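The Haruna protocol called for 563 scenes. Each scene was rendered, the policy was run in it once, and the outcome was entered as pass or fail. Şükran Çetinkaya had written the protocol in October and regretted only the word "outcome", which Trilok Sandhu had taken to questioning.

"It says fail," he said on Monday. "The tray moved to the target."

"It moved after the time limit."

"By two seconds."

"Then it failed by two seconds."

He wrote that down. Sandhu had been sent from Oltbridge to check whether simulated trials could stand in for physical ones. His method was to sit beside her and read the log from the top. The physical set was finished and sealed on a drive in his bag. Neither of them was to open it until the simulated set was complete, and the rank order of the policies would then be compared. Agreement in rank was the claim. Agreement in the raw success rate was not claimed anywhere, and she had removed it from the abstract herself.

By four in the afternoon they had reached the shadow condition. The lights in the renderer were moved between scenes while the objects stayed where they were. If a policy was keyed to brightness along the edge of an object, its score would drop in this condition and in no other. The policy they called Closeo had dropped. The older one, Estatis, had not, which was inconvenient, as Estatis was slower and had been due for deletion.

"How many scenes so far?" Sandhu asked.

"Fifty-one in this condition."

"Is that enough?"

"It's enough to be annoyed. It isn't enough to publish."

She opened scene 51 and stopped it before the grasp. The instruction given to the policy was to pick up the battery tray. Sandhu leaned in. He had spent eleven years on physical rigs and still looked at the lighting first.

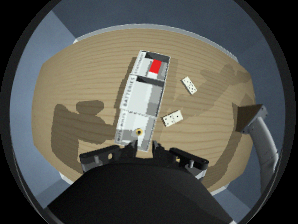 Scene 51, shadow condition, wrist view. Fingers open at the near end of the tray.

"Which one is driving?" he asked.

"Closeo."

"It looks fine."

"They all look fine before the grasp."

He asked whether the dominoes mattered. She said they were distractors and were scored only if touched. He asked where the rule was written. She gave him the page, and he read it, and then read the page after it.

At six the building's ventilation dropped to its night setting. Çetinkaya queued the rest of the condition and locked the configuration file. Sandhu copied the hash into his notebook by hand, checked it against the screen one character at a time, and found a mistake in the ninth.

"Yours or mine?" she said.

"Mine."

He crossed it out, initialled the correction, and started again from the first character.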